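## Open Day at the Kila Laboratory

Wular welcomed 40 guests to its Kila laboratory in July 2020 for an afternoon of demonstrations on teaching robots household tasks. Director Shewit Habte opened the program and thanked Araya for its continued support.

Visitors went through in groups of up to eight. At the main station, Kedir Gebreyes explained how an operator works with a pair of hand-held grippers, one in each hand, so that the motions of a person can later be used to train a machine. The task set for the day involved a cloth and a sink caddy. 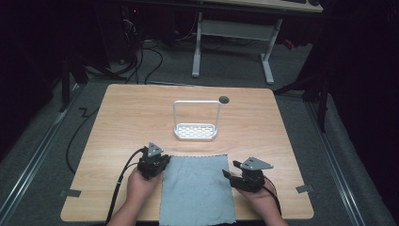 ## Questions From Guests

Much of the discussion concerned the amount of practice required. Mr. Gebreyes reported that the cloth task now stands at 197 recorded attempts, made by four operators since February. Loan Bùi answered questions on training for new operators.

Schools wishing to arrange a group visit are invited to write to Dagim Belay at the Kila office.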